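4.3 Do the relocation savings survive a second look?

The argument for moving a fabrication business from an old works to a new one usually rests on three numbers: floor area, energy use per unit of output, and the share of hours lost to internal transport. In the trade press the first is quoted most often and tells us least. A larger hall is easy to photograph and easy to announce. Whether it lets a firm make pressure vessels at a lower cost than before is another question, and the evidence we were able to collect gives only a partial answer.

We looked at the move of the Ó Dálaigh plate shop from its cramped site in Nernness to the purpose-built hall at Drirnton. The firm had made storage tanks and hoppers for dairies and feed mills for most of its life, and it presented the move as the first step toward supplying vessels for compressed and liquefied gases. Management gave us access to job cards for 128 completed orders, drawn from both sites. We treat these cards as the main source and the firm's own summary, dated April 9, 2019, as a secondary one. The two do not always agree, and where they differ we follow the cards.

The headline claim in the summary is that lead time fell after the move. On the cards it did fall, but the mix of work changed at the same time. Small repair jobs, which used to sit in the yard at Nernness waiting for a free crane, were no longer accepted at Drirnton. Once repairs are taken out of both samples, the gain shrinks to a size that could be explained by fewer late deliveries of plate from the supplier. We can't rule out a real effect of the new layout. We can say that the data do not require one.

Rework is harder to judge. The inspection form was rewritten during the move, and the new version splits weld defects into eight classes where the old one had two. Any comparison across the break depends on how the old classes are mapped onto the new ones. We tried a narrow mapping and a wide one. Under the narrow mapping rework went down; under the wide mapping it went up. A reader who has seen only the published bar chart would not know that this choice had been made, and we think the chart should not be cited without it.

The same caution applies to the Sulex scheduling package, which was brought in with the new hall and is often given credit for its results. Of the orders completed at Drirnton, 43 had their routing changed by hand after the software had released them. Shop supervisors told us that the package did not know which positioner could carry a shell with heavy nozzles already fitted, so they corrected the sequence themselves — as they had done at the old site with a wall board. It is difficult to see how a system that is overruled this often can be the cause of an improvement, if there was one. The package may become useful once the equipment limits are entered properly. That had not been done when our access ended in September.

Energy figures deserve a separate remark. The Nernness site had a single meter for the shop, the paint booth and the offices. Drirnton has submeters. The firm's estimate for the old shop was reached by subtracting an assumed office load, and we found no record of how that load was set. A modest change in it is enough to erase the reported saving. We therefore leave energy out of the comparison, even though it appears in the firm's material and has been repeated in at least one regional funding report.

Handling of small parts was the one area where we expected a clear result, given how much was said about it during our visits. Flanges, gaskets and clips make up very little of the weight of a vessel and a surprising part of the hours. Discussion of this topic tends to slide quickly toward tooling, and toward the idea that better fingers on a gripping tool will solve a problem that starts in the stores. Our cards show that most of the lost minutes were booked to searching and waiting. Picking a part up and putting it down took little time at either site. 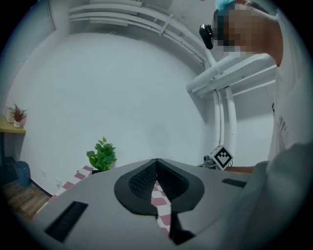

Figure 6. Gripper with mesh-textured finger pads, seen from above.

The claim we can test is that the new site cut handling time per order. Here the cards show a drop in walking time between stores and bench, which is what a shorter distance would produce, and a rise in waiting time at the stores counter, which opened for fewer hours at Drirnton. The net change is small and its sign depends on whether the first weeks after the move are counted. The firm leaves them out as a settling-in period. We see no firm basis for that cutoff and report both versions in the appendix.

A last point concerns the new product line itself. None of the orders in our sample was a gas vessel. The hall was built for work that had not yet reached the floor, and its cost per hour was carried by the same tanks and hoppers as before. Section 5 takes up the question of how long that can go on.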